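Hestberg Community Workroom
Progress update, January 18, 2019
For Sólveig Bundgaard

Hi Sólveig,

Happy to say the workroom is well on its way! Since my October note we've spent $1,283 of the furnishing money, nearly all of it on tables and storage (receipts are in the shared folder, and the Umholm delivery charge is on a separate sheet). The lighting line hasn't been touched yet.

The shelving along the back wall is up and it's solid. Venkatesh Thomas did the brackets over two evenings and wouldn't let me near the drill, fair enough. We still owe Bautista for the last 5 boards, so expect that on the next claim.

Sign-ups stand at 22 for the spring sewing and mending sessions, more than I'd dared put in the application. I may need to split the Zutorby group in two! 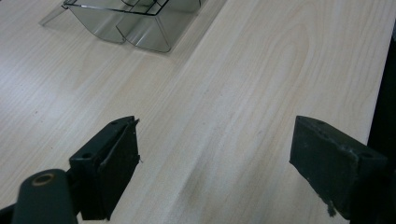
Small supplies were the big headache last year, with pins and bobbins rolling off in every direction, so sorting them is my job for this month. I'm trying out divided trays on the tabletops, and I do like the smoke-tinted see-through plastic against that pale wood. The tops have picked up a few tiny dark specks and smudges, so I'd like to get a wipe-down added to the closing list before the sessions start.

Still to do: labels, the lamp order, and a second key for Venkatesh. Could you let me know if the lamps can wait until the next claim?

Warmly, and thanks again!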